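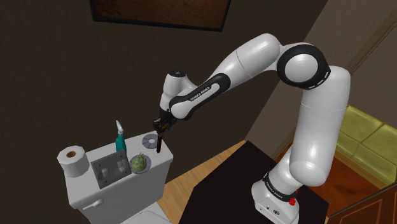

Dinesh Jaiswal replied that the run should not have been logged as a pass until the release height had been written into the ticket, and he asked for the entry to be reopened.

Ticket 2249 – Status: Reopened
Queue: Gerura simulation, tabletop and bathroom sets
Reading time: 2 min

The request is accepted. Under the Rorden practice note, a placement task carried out in simulation must record three values before closure: grip force limit, release height and clearance to the nearest fixed object. The original entry gave only the first, set at 70 percent of the permitted maximum.

Mar 9, 2018. Rajkumari Pal repeated the task 17 times with the scene reset between runs. Release height is now logged for each run. Clearance is missing for the first two, which were started before the logging script was updated. Those two are to be marked void and not deleted.

2 comments · 0 shares

Unnur Vigfúsdóttir asks whether the note applies to thin, upright objects held near one end. It does. Section four makes no exception for shape – the limit is taken from the lowest point of the object, not from the fingertips.

Action: R. Pal to rerun the two void entries and attach the log. The ticket remains open until D. Jaiswal has signed it.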